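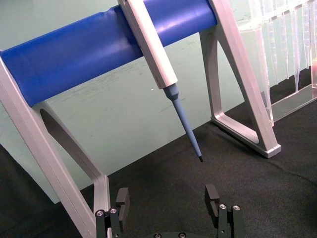
Eyewash and emergency shower walkthrough, Marquez building, ground floor labs, 2020-07-28. Checked by Rafia Shaikh, comments mine unless marked SO (Steinar Overgaard). Main thing I was after this time: can a person with stuff in their eyes get to water without hitting anything. Mostly yes. Small bench gear should be put up when it's not in a hand, like the pipette hanging on the blue bar of its stand, tip end down. Same idea for anything else along the route to the eyewash. Cords, stools, boxes, all of it.

Key: OK / FIX (do it this week) / WATCH (look again in October)

## 1. Route to the eyewash

- [x] Path clear from every bench. **OK**
- [ ] Nothing parked under the shower head. **FIX.** Boxes of paper towels again. Moved them to the store room myself, they will be back by lunch.
- [x] Door on the route opens in the direction you're running. **OK**
- [ ] Door stays unlocked while people are working. **WATCH.** Latch sticks. Not locked, but it feels locked, and a person with their eyes shut won't know the diffrence.
- [x] Floor tape still down. **OK**, one corner lifting near the sink, pressed it back with my shoe.

SO: latch has been reported before. Will chase Kaltex, it's on their contract.

## 2. Eyewash units

- [x] Dust caps on, pop off when water starts. **OK** on the sink unit.
- [ ] Same, wall unit by the back door. **FIX.** Left cap is stiff. Had to flick it off with a thumb. Replace, don't glue, don't grease.
- [x] Hands free once the paddle is pushed. **OK** both.
- [x] Both streams come up even. **OK**
- [ ] Water runs clear. **WATCH.** Wall unit came out rusty at first. Ran it until clear. Means the weekly flush is getting skipped, see section 4.
- [x] Water temp comfortable on the wrist. **OK.** Thermometer is still at Flirport, so wrist only. Needs a proper reading.
- [ ] Bowl drains. **FIX.** Sink unit slow. Something in the strainer, label backing I think.

Asked a few people in the lab to show me how they'd start it. Everyone found the paddle. Most let go of it and stepped back right away, fair enough, it's cold and it splashes. Remind them the rinse is a long one. Poster says it but the poster is behind the coat hooks (see 5).

## 3. Shower

- [x] Pull handle reachable for short staff. **OK.** I am short staff. Reached it.
- [x] Handle not tied up. **OK**
- [x] Valve stays open by itself. **OK**
- [ ] Test bucket and curtain present. **FIX.** Bucket yes, curtain no. Without the curtain the test floods the corridor so people don't test. Order one from Seser, same as upstairs.
- [x] No outlets or power strips in the splash area. **OK**, strip from last time is gone. Thank you whoever.

SO: curtain ordered under line 1,392. Came in under 2,000 with the rail so no extra sign-off needed.

## 4. Bench side, within reach of the splash zone

- [x] Acid and base bottles stored below eye level. **OK**
- [x] Caps on squeeze bottles. **OK**
- [ ] Every squeeze bottle labelled. **FIX.** One with a bare patch where the label used to be. Emptied it per the waste sheet, went in the unknowns.
- [x] Goggles by the door, not in a drawer. **OK**
- [ ] Goggles clean enough to see through. **WATCH.** Scratched pairs going back in the rack. Bin them please, we have new ones.
- [ ] Weekly flush signed. **FIX.** Gaps on the tag. Last person signed for several weeks in one pen, same slant, same blue ink. Come on.
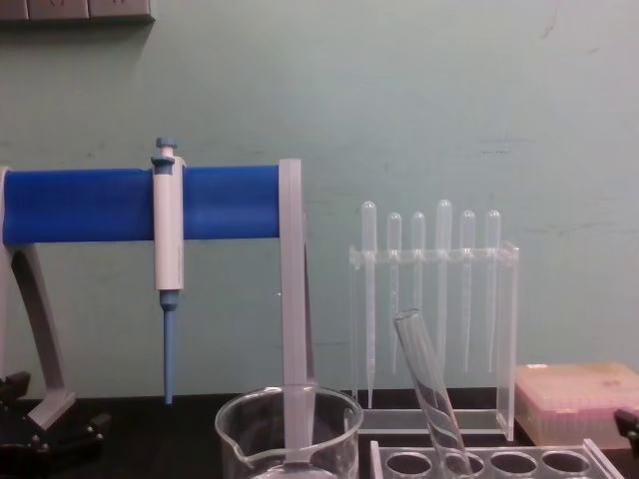
On the flush tag: I'd rather see a blank than a made up tick. A blank tells me to run the water longer. If you're out, hand it to the next bench and write their initials on the tag so they know it's theirs. Takes three minutes including finding the bucket.

- [x] Spill kit sealed and in date. **OK**
- [ ] Kit hung where the sign says. **FIX.** Sign points left, kit is on the right. Move the sign, the kit is in the better spot.

## 5. Signs and phones

- [ ] Eyewash sign visible from the far bench. **FIX.** Coat hooks. Coats are hanging over the rinse poster too. Hooks need to go on the other wall, two screws each, not a big job.
- [x] Green light above shower works. **OK**
- [x] Phone has a dial tone. **OK**
- [ ] Emergency number on the phone is the right one. **FIX.** Still the old extension, should be 20. Wrote it on tape for now and stuck it on the handset.

SO: extension 30 still rings at the front desk, so nobody would get left hanging, but yes, change the label. Have asked for printed ones for the whole floor.

## 6. People

- [x] New starters shown both units on day one. **OK** per sign-in sheet.
- [ ] Refresher for everyone else. **WATCH.** Overdue. Do it in October with the fire drill, people are already out of their seats.
- [x] Buddy rule for working with strong acid after hours. **OK**, people could tell me the rule without looking at the wall.

## To do, with names

- Stiff cap on wall unit: Rafia
- Latch: Steinar, via Kaltex
- Strainer on the sink unit: Rafia, bring gloves
- Shower curtain and rail: Steinar, Seser order
- Coat hooks and kit sign: maintenence, ticket not raised yet
- Thermometer back from Flirport: Rafia to phone
- Flush tag, new one, both units: Rafia, going up this afternoon

Wall unit gets run again tomorrow morning before anyone starts. If it's still rusty it comes off the wall and goes on the Kaltex list with the latch.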